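Utensil-Sorting Station at Wurnness Gets New Cable Routing and a Daily Check

Filed under: Local Business / Robotics & Automation

The utensil-sorting station at the Wurnness workshop was back in use by mid-morning after a maintenance stop that took up most of March. The work covered the two hand-held grippers, the cables that feed them and the way the table is laid out at the start of each shift.

The station belongs to Zovumlow, which records people sorting knives, forks, spoons and chopsticks into baskets and uses the recordings to train its robot arms. Efa Lewis runs the station and did most of the repair work herself. She said the trouble began with dropouts on the left gripper, where the signal would disappear for a second or two and the recording had to be thrown away.

"We had 1,101 recordings when I went back through the log, and 779 of them were clean," Lewis said. "The rest had a gap somewhere. When I lined up the gaps with the notes, most of them fell on the left side."

The cause was a worn connector at the back of the gripper. Each time the operator reached toward the far baskets, the cable pulled sideways and the contact opened. Lewis replaced the connector, added a strain relief and gave the cable more slack so that it drops toward the operator before leaving the table. The right-hand unit was given the same slack, though it had shown fewer faults. It is strapped to the hand and wrist, so its cable moves with the arm.

Both grippers were then cleaned and opened and closed by hand while Lewis watched the readings on a laptop. A jaw that does not come back to its zero position gets adjusted with a small screw on the underside. The left one needed a quarter turn.

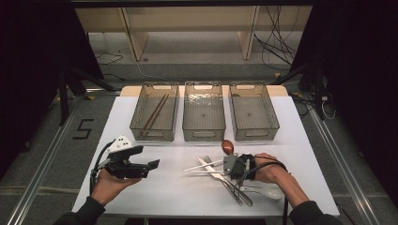
At the sorting table, with a gripper in the left hand and another strapped to the right. The left basket holds a pair of chopsticks.

The table itself did not need repair, but its setup has changed. Baskets used to go wherever the last operator had left them. They are now lined up along the back edge of the white surface, side by side with small gaps, and the operator checks the row before picking up the grippers. Utensils go down in a loose pile toward the front. Lewis said she does not want them neat, and that pieces lying across each other are part of the job the arms will have to learn.

The written checklist has 33 items, up from a single page of notes taped to a cabinet. It starts with the cables and ends with a short test recording in which the operator moves one utensil into a basket and plays the result back. If the playback has a gap, the station stays down until the fault is found. A full check takes longer on the first day of use after a cleaning - the straps have to be refitted and the zero position set again on both units.

Operators are asked to wear plain dark sleeves and to keep the cuff clear of the wrist strap. Fabric caught under the strap was behind one of the odder faults in the log, a right-hand reading that drifted slowly through a whole session. Refitting the strap cleared it.

The floor cabling is next. Several cables still run loose behind the table, and Lewis wants them in covered channels before a second station is put together. Parts for that are on order from Huria, a supplier the workshop has used before. The second station will get the same connectors and the same slack in its cables from the first day.

Zovumlow has kept the old connector. Lewis cut it open on the bench and found one contact bent flat and another dark with wear. She has added a line to the checklist asking operators to look at that part of the cable at the end of every shift, and a spare now hangs on a hook beside the tool drawer.

The station will run mornings only for the next few weeks while the new routine settles in. Two operators have been trained on the checklist so far, and a third starts next month. Lewis expects the check to get quicker with practice but has no plans to shorten it.

Comments (4)

benchrat
We had the same thing on a handheld scanner. Swapped the board twice before anyone wiggled the plug. Strain relief is cheap, put it on everything.

M. Cheng
33 items sounds like a lot for one table. How long does it take on a normal day?

oldfitter
Depends how many are just "look at it." Ours is longer than that and I can do it before my coffee is cool enough to drink.

tansy_k
Do the chopsticks give them more trouble than the forks? I would think they roll. Would like to see a follow-up when the second station is running.

Contact the newsroom | Copyright Wurnness Business Notes. All rights reserved. | Back to top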